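March – dye bath notes, wool samples

Carried on with the Drevell yarn this morning. Same madder as last time, the bag from Eder, ground finer because the first batch left specks in the skeins. Scoured the yarn overnight and it still smelled a bit of lanolin when I wrung it out, so I gave it a second wash with the Sinano soap. Should have done that in the first place.

Dry weight of the yarn before mordanting was 759 g. Alum at 15 percent, no cream of tartar this time. The tartar pushed everything toward orange in the last set and the Stotbridge people want the brick red, close to the old sample card. Held the mordant bath just under a simmer for an hour, then let it cool with the yarn in.

Madder went in at 943 g, which is more than I planned. The scoop weights were off and I only checked after it was in the pot. Wrote the real number here so the recipe can be worked back from it. If the color comes out too deep we can put a second lot through the same bath and see what is left in it.

Temperature is still the weak point. The big pot climbs past 160 F as soon as I turn away, and then the browns start coming out of the root. Moved it to the smaller burner at 11 and it settled. Whoever does the next one, start on the small burner and don't bother with the other.
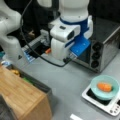
Pulled test strands every 8 minutes for the first part, then got slack and left longer gaps. Tags are on the strands, pencil only – the marker ran last time. Strand four is the nearest to the card when dry. The later ones look better wet but I don't trust that.

Tap water again. I meant to try it with chalk added, as ours is soft and the reds come up flat. Next batch.

Left to do: rinse the main skeins until clear, dry away from the window, cut two lengths from each for the light test. Half of each length goes under the black card. Stotbridge also asked about rubbing, so keep back some undyed cotton for that.

Alum is low. Enough for one more bath this size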